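Robot Software Studio, Week 3 notes
From pixels to a pose you can trust

Posted 09/03/2023. Read these before the lab, and bring a laptop with the Girnari tools already installed (the installer is slow on campus wifi, so do it at home).

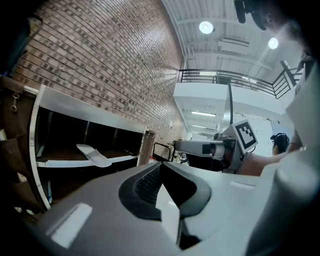
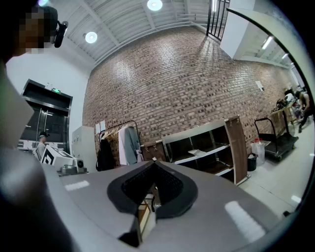
Course author and lab instructor, Robot Software Studio, Brultdale campus

Okay, so last week we left the gripper pose as a magic variable that just showed up in the log. This week we earn it! The whole job is to take wide-angle video from a hand-held gripper and come out the other end with a position and orientation for every frame, good enough that a policy can learn from it.

Start with the lens. Look at the brick wall in both pictures. Brick courses are about the nicest free calibration check you'll ever get, and with this much field of view they bend like mad. If you feed those pixels to a pinhole model you'll get a lovely smooth trajectory that is wrong everywhere except near the middle. Use the fisheye model in Girnari, run the undistort preview, and see whether the mortar lines come out straight. If they don't, go back and recalibrate before you touch anything else. I've lost whole afternoons by skipping that.

Then tracking. Brick is textured, which is great, and it's also repetitive, which isn't. A matcher can slide over by one brick and be perfectly happy about it. Railings do the same thing to you, with all those bars. I like to see matches spread over the ceiling, the wall and whatever clutter is on the floor, and I get nervous when they bunch up in one patch. Reflective doors (there's an elevator in the second picture) are worse again: the features you find in them belong to somewhere else in the room. RANSAC will throw out most of those, but look at the inliers yourself the first few times.

Next, masking. The gripper body takes up the lower half of both views and it moves with the camera, so any feature on it is telling the tracker "we haven't moved". Mask it. Highlights on the plastic go under the mask too. People are trickier, since they wander, and a static mask won't help. Leave them to the outlier rejection for now and we'll do segmentation later in the term.

Markers: each picture has a printed black-and-white square pattern in it, on a cube on top of the other gripper in the first and on a white box in the second. A detected tag gives you a pose relative to the camera, with proper metric scale, and that's how you pin down a monocular map that otherwise has no idea how big the world is. Two cautions. A small tag seen nearly flat-on can flip between two solutions, so check for sudden jumps in rotation. And a tag on something that moves can't anchor your map. Great for relative pose, useless as a landmark!

For the exercise you'll use the Arumico set from February. It has 3,110 frames; 344 of them have at least one tag detection. Please do it in this order:

1. Undistort a handful of frames and check your straight lines.
2. Draw the gripper mask and save it with the config.
3. Run the tracker with the mask off, then on. Plot both on the same axes.
4. Fit the scale using the tag frames only.
5. Export to the Villca format and replay it in the viewer.

Watch out for frame 1,388, where my own run loses tracking and relocalises a bit to the left. Yours may cope better depending on your feature settings. If it doesn't, cut the trajectory there and submit two segments. Please don't interpolate across the gap, the planner downstream will treat those made-up poses as gospel.

Hand in your two plots, the config file and a paragraph on what the mask changed. Rough colour choices are fine, but label your axes, and put the units in metres.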